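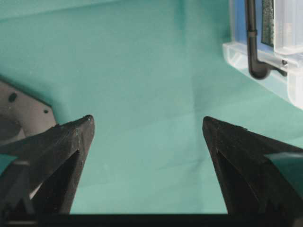

Lemma 11: placement planning for two-arm cells
Lemma works out where each part goes and how the arm gets there, and we're really happy with this release! Give it a clear bin and a few matching black boxes and it plans the whole row, gaps included.
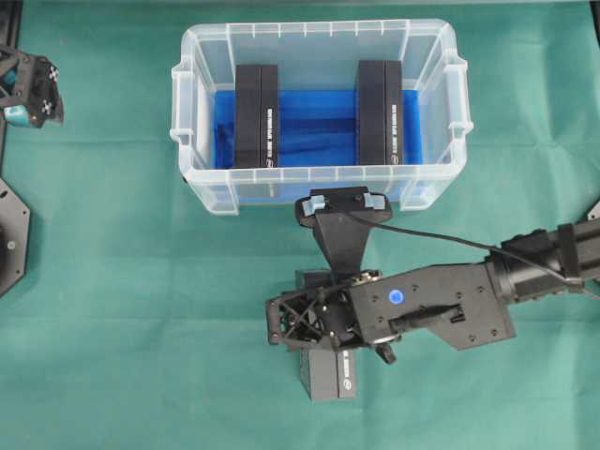

Two boxes in the bin, one on the cloth under the gripper.

What's new
The planner now scores up to 1000 grasp candidates per pick and drops any that would bring the wrist too close to the bin rim. Set the gap once in Jeveo, our cell editor, and
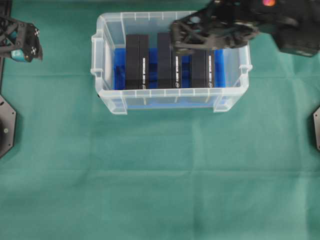 every slot follows from it. Wrist and head views share one timeline, so replaying a pick is a joy.

Updated 2023-05-07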